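Reading time: 1 min

4.2 What changed for the folding staff

I'd spent 21 shifts at the Drinderdale laundry before I asked anyone how they felt about Plirnia, our folding system. Mostly they talked about their backs (and tea breaks!). 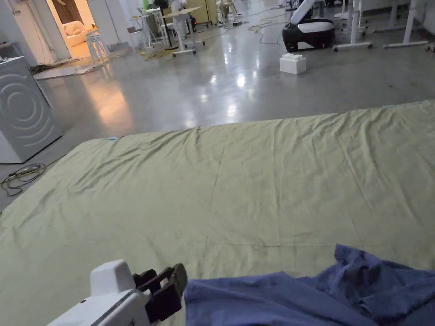 My own worry was pace. Staff told me they'd stopped racing each other and begun sorting by difficulty, big flat pieces first. A creased green sheet with a blue cloth bunched up on top is the sort of job they'd still rather do by hand, and I can see why. On Saturday they kept 40 such pieces back.

Grallent's rota changed too, with longer turns at checking and shorter ones at folding. Some loved that, others found it dull.

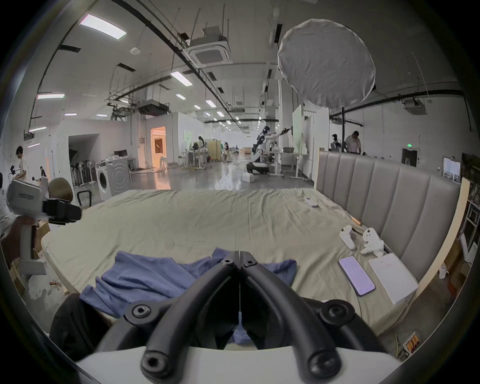 Figure 3. Gripper fingers over a rumpled blue cloth on a pale green sheet.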